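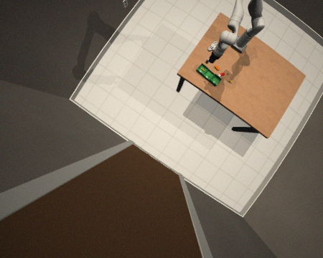
My old backup drive gave up in August, after making a clicking sound for a week that I chose to ignore. It had 11 years of photos on it, plus the accounts from before I went freelance. Most of it was also on the desktop. The accounts were not.

I asked Ladan Ghaffari, who used to share an office with me, and she sent me to a repair place called Skurnell. They quoted $400 to try a recovery, payable either way. I said yes and left the drive with them.

They got back everything except 31 files, and those were mostly duplicates. It took three weeks, and I didn't enjoy the wait.

So now I have a proper routine. One copy stays on the desktop, one goes to a new external drive every evening at six, and one goes online. The first online upload was slow – our connection is not great going up – and I had to pause it during calls. I also renamed a lot of folders, which I'd been putting off. "New stuff 2" is gone.

The new drive is smaller than the old one and runs off the USB cable, so I have a power outlet free again. I still need to do the same for the laptop. Ladan says to set it up before I travel next, and I've put it on the list under the printer, which is still refusing to scan.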